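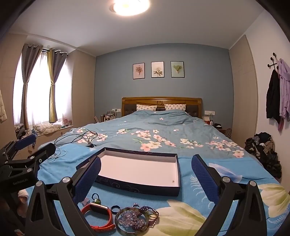 The box on the blue sheet, with the watch and the beads in front of it.

When Stillar put the new sorting line into the Tokdale depot, the jewellery bench went from eleven people to 3. The rest of us were offered home work. You used two hand grippers on your own bed or table, filling and emptying a box, and the recordings went to Farah, the system that ran the line.

I took it. I had sorted lost property for nine years and could tell glass from plastic with my eyes shut. None of that was wanted now. What they wanted was how I closed on a thing and how I let go of it.

The first month I was slow. A ring in the fingers is one job and a ring in a pair of blue pads is another. The target was 39 runs a shift. My supervisor used to walk past the bench at ten with the biscuits. Now a message came at ten with my number in it. 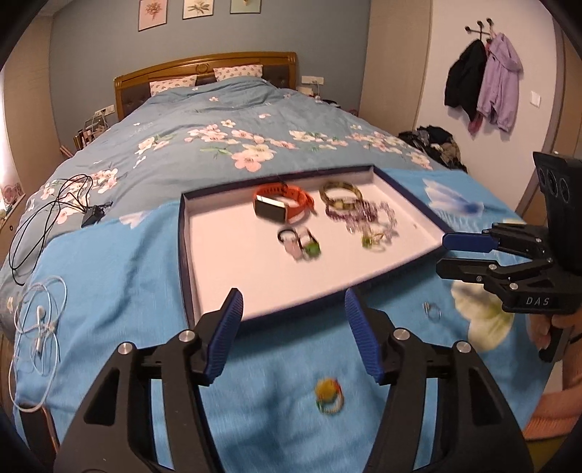
The orange-strapped band in the tray, two rings still on the cloth.

In September they asked me back to the depot for an afternoon, to watch. The line had been moved to where our lockers were. An arm came down over a tray of beads, stopped, tipped a little to the left and went in from the side.

I do that. I tip left because of my bad wrist.

The woman from the bench was standing next to me. She said it had cleared 844 items since the morning and she had touched 2 of them, both knotted chains. She was bored, she said, and her back had stopped hurting. She asked if I got lonely at home and I said sometimes, in the afternoons.

The arm tipped left again. I watched it until the bus was due, then went home to do the evening runs.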